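Chapter 4: Your First Pick

Okay, arm's bolted down, so let's grab something! I started with my blue desk lamp, going for the round base.

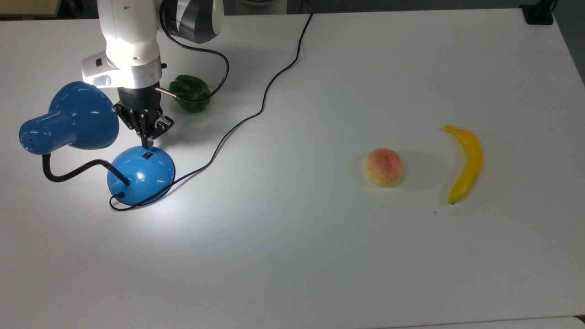

How fast should the arm move at first? Keep it slow, with one hand near the stop button.

My notes from May fill 139 lines, mostly about cables (sorry). Clear yours before every run.
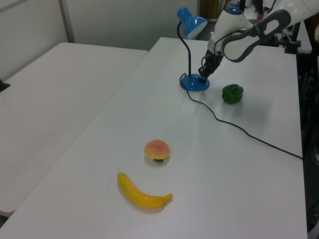 Fig. 4.1. Gripper close to the lamp base.

1264 shares | 2 comments

"Slow speed saved my lamp!"
"More on cables please"

© Gallow Press | Back to top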